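Zovstead Garment Care and Folding Service
Frequently Asked Questions
Last revised 18 Sep 2018

The following answers apply to all garments accepted at the Zovstead service counter, including uniforms and sportswear handled under the Molura program. Questions not covered on this page should be addressed to the Garment Care Office.

Which garments does the service accept?
The service accepts shirts, trousers, shorts, knitwear, sportswear and flat household linen. Leather, fur and items with detachable electronic parts are not accepted. Each customer may submit up to 63 pieces in a single order.

How should garments be prepared before drop-off?
Pockets should be emptied, zippers closed and belts removed. Garments that are still damp will be returned unfolded. Name labels are recommended for uniforms and are required for school orders.

What kind of surface is used for folding?
Folding is carried out on a flat, light-colored surface, which makes lint and stray threads easier to find. Customers who fold at home may use any clean table large enough for the garment to lie at full length.

How is mesh or perforated fabric handled?
Mesh and other perforated fabrics are laid out without stretching and are lifted by a small fold of cloth. Pulling on a single edge may distort the weave. Any pleats left by lifting are smoothed by hand pressure before the first fold is made. Steam is not applied to these fabrics unless the care label permits it.

How are long pieces and seams aligned?
Long pieces are placed lengthwise and straightened from one end to the other. Where a seam runs along the piece, it serves as the guide for the fold. Creases beside the seam are smoothed outward.

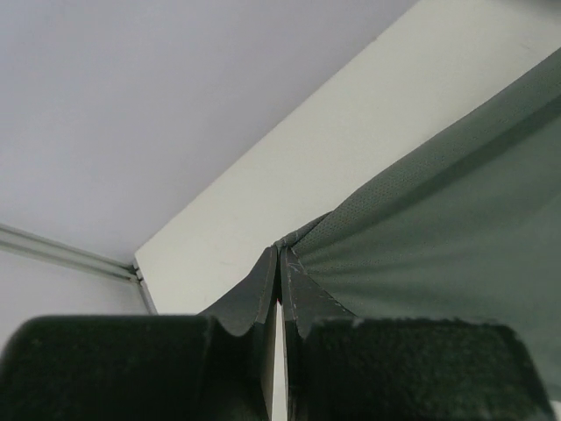

Green-toned fabric during handling.
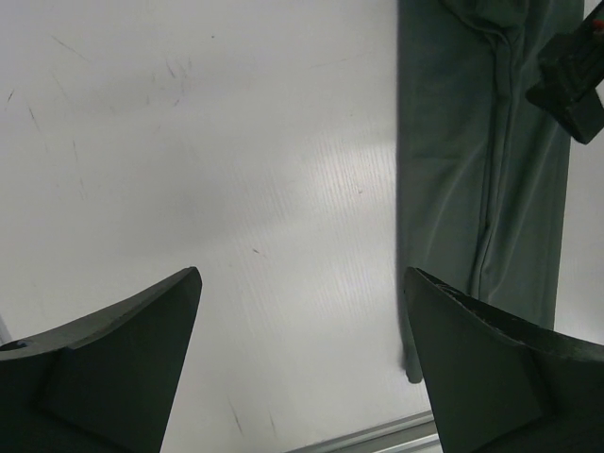

Can a garment be refolded if the customer prefers a different size?
Three folded sizes are available: shelf, drawer and travel. The preferred size should be marked on the order form. Orders already completed may be refolded once at no charge if they are returned within 5 days of collection.

Are garments ironed before folding?
Ironing is a separate service and must be requested at drop-off. Without such a request, garments are smoothed by hand only. Light creasing may remain in linen and heavy cotton.

How long does an order take?
Standard orders are ready on the second working day. Orders that include ironing require one additional day. During May, when seasonal uniforms are exchanged, longer times may apply and are posted at the counter.

How are folded garments packed?
Garments are stacked with the heaviest pieces at the bottom and wrapped in plain paper. Plastic bags are available on request for customers traveling to the Grusovport branch, where orders may also be collected.

What happens to items left uncollected?
Uncollected orders are held for three months. The office held 213 such pieces at the last review. A written notice is sent before any item is donated.

Who should be contacted about a missing or damaged item?
Claims should be submitted in writing to Gearóid Coughlan, Garment Care Office, with the order number and a short account of the problem. Questions about group and school orders should be directed to Kieran Ó Flaithearta. Claims are acknowledged within two working days.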